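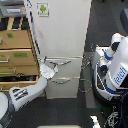 An office filing cabinet, top drawer with a dark handle.

I threw out 574 sheets of paper one Sunday in August and I've regretted maybe two of them. So you'd think I'd be on the side of the paperless people. I'm not!

My bank wants me to "go green" (their words, on every single screen). So does the water company, and so does my dentist. What they mean is that my bills now live on their website, behind a password I have to change every 27 days or whatever it is, and when they redo the site the old ones vanish. My friend Etelka Kun needed a repair bill from four years ago to settle an argument with her landlord. The company had been bought, the login was dead, and the chat window kept offering her a discount on a new boiler. She lost up to 1000 dollars over that – for want of one page!

I keep paper for the stuff that could hurt me. Leases, taxes, anything medical, anything with a signature on it. The rest can go, and mostly should. Reiko Yokoyama, who I share an office with, scans everything and says I'm a dinosaur. Fine. She spent a whole afternoon last month hunting for a file called scan364, and my lease was in the folder marked LEASE.

Keep the folder, please. And send me the bill in the mail.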